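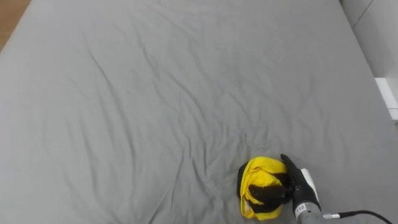

Waraporn Bunnag was appointed head of guest services at the Umlow residence in October. The residence lets 43 rooms to the families of hospital patients, and most families stay for nine nights or fewer.

“People arrive tired and they want a quiet room,” Ms Bunnag said. “We begin there.”

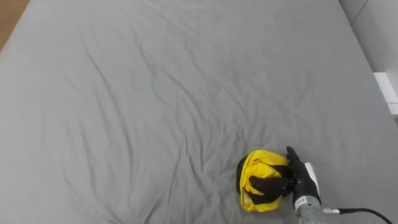 Her first task was to review the booking rules. Families may now extend a stay by telephone until noon, and the deposit of £40 has been withdrawn. Bogdan Dudek, who manages admissions, said the change had been well received by the wards.

“We had letters about that deposit for years,” he said.

The residence received roughly 3,000 enquiries last year.
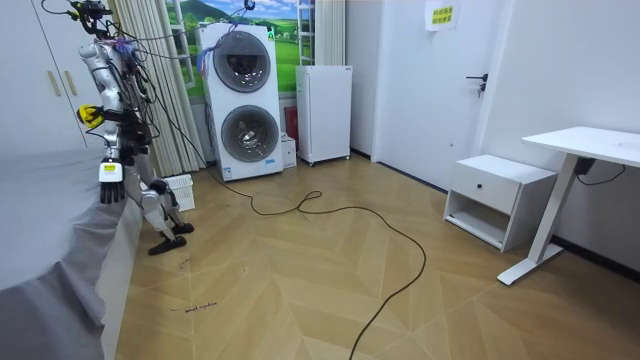
Booking a room

Requests should be made through the ward office.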